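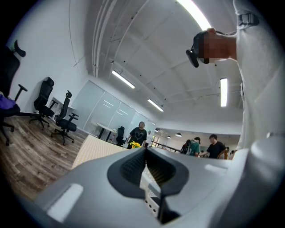
Gray housing, black mesh inside the opening

Signed and Sealed: A Short History of the Petition
by Zubaida Cheema
Paperback, Nuvumton Press

I've been selling politics books long enough to get picky, and I still read this one in two evenings. Cheema starts with tenants in Gronddale who wanted their well back, and she follows the humble petition from there through guild halls, parliaments and finally the online form you fill in while waiting for the kettle. It's a big sweep, but she keeps stopping to look at the people who did the walking (and the knocking, and the arguing on doorsteps!), and those were my favorite parts.

Chapter 4 is the one I keep pushing on customers. A clerk copies out 700 names by hand, then gets told the margins are wrong and has to start over. Cheema found his letters, and they're very funny and pretty angry.

She asks hard questions too. Does a petition give people a say, or does it just give officials something to file? I'm not sure she ever settles it. Mieke Dekker, who runs our reading group, thinks the last chapter is too kind to parliaments – I thought it was fair, and we argued about it until closing time.

One gripe: the notes are at the back, in tiny type, and the index skips half the place names. If you're using it for a class, bring sticky tabs.

What you get
Paperback with flaps, new, first printing of 2000 copies
30 black-and-white plates, mostly petitions and seals
Foreword by Wajid Lodhi
Translations from the Dutch by Sidra Minhas

Shipping
I pack orders myself in the morning and they go out the same afternoon. Want a copy signed by the author? Put "signed" in the order notes – she's back in the shop in June.

You may also like
The Ansari Lectures on Local Government
Who Chairs the Meeting? by Tanner Dhillon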